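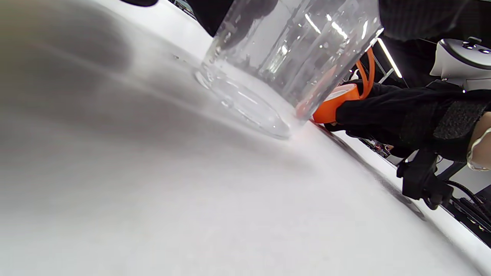 October was our best month yet on the cup loan project, and I'm so happy to be writing this one! As you'll remember from the spring plan, the Gustby hall kitchen was going to switch from throwaway cups to washed ones for every event, and we were going to learn how to wash clear plastic properly along the way. Well, we are learning. The cup that taught us the most had little beads of water clinging to its wall down near the base, a few drops beside it on the white tabletop and a glossy film around the foot. Clear plastic holds on to water much longer than the china we were all used to, and if you stack cups in that state they stick together and come out smelling like a gym bag. So the drying step has become the heart of the whole thing.

Washing. We ran 923 cups through the kitchen this period, across 11 events. The biggest was the harvest supper, where we served from noon until well past nine and the racks never stopped moving. The second-hand Balovari washer you paid for is doing fine on the short program. The long one leaves a haze on the plastic, so we've stopped using it.

Drying. We tried towels first (slow, and lint everywhere), then upside down on trays, and then the Pleltis racks, which hold each cup at a slant so the rim never sits in a puddle. The racks win by a mile! We have enough of them for 28 cups at a time and would love to double that. A fan at the end of the counter helps too.

Breakage. Plastic cracks at the thick bottom rim before it goes anywhere else. Marijke Boersma now runs a thumb around every base before the cups go back in the crates, and she's taught the Saturday-morning knack of it to the two high school helpers as well. Cracked ones go in a separate bin and De Graaf picks them up with the hall's recycling.

Money. The next part of the grant, $2000, is set aside for more racks, lids for the crates and a proper drain mat under the table. We'd like to buy the racks first and see what's left. If you'd prefer the mat to come first because of the floor, just tell me and I'll swap the order.

Still open: the crates are heavy when full and the cart has a bad wheel. I'm also waiting on the hall for a shelf in the back closet. They've said yes to the shelf but haven't given me a date, so I'll have more on that in the next report.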